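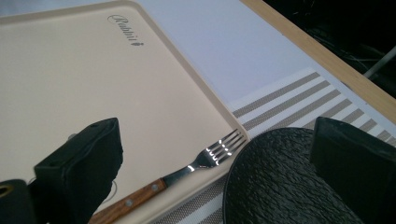
I eat dinner on a tray most nights, and I've decided to stop feeling bad about it.

I grew up in a house where the table was the law. You sat down at 6:30, your napkin went in your lap, and a tray meant you had the flu. So when I moved into my place over the Nestwood bakery (one room, one window, a door that sticks every August) and there was no spot for a table, I bought one anyway. A folding one from Kisine with two chairs. It sat under the window for 12 months collecting mail, and I ate standing at the counter the whole time like somebody waiting on a bus!

Then I got a tray. A big beige one with rounded corners and just enough of a rim that a fork doesn't slide off when you turn a corner too fast. I'd argue the rim is the whole thing. My friend Waqas Sethi has one of those perfectly flat slate boards, very handsome, and I have watched an olive leave it and go under the couch. He still defends it.

What I like is that a tray makes you decide. You put down the plate, the glass, the fork, and whatever you forgot, you either get up for or live without. I mostly live without. At a table I'd be up and down for the salt, the hot sauce, the other hot sauce. I also like a tray big enough to look a little empty - the small ones are all elbows, and you end up balancing the bread on the glass.

And please, use a decent fork. I've gotten fond of the wooden-handled kind with the rivets, even though you have to wash them by hand and my sister Eka says that alone rules them out for anyone with kids. Fair enough. But a wooden handle feels nice in your hand, and if dinner is leftover lentils again, I'll take the help.

People say eating this way is lonely, or lazy, and sure, sometimes it's both. So was the table. I've had long, good meals on the floor with a friend across from me and a tray between us, and I've had 30 silent minutes at a fully set table with people I'm related to.

I gave the Kisine table to the Usmanis downstairs. They keep plants on it.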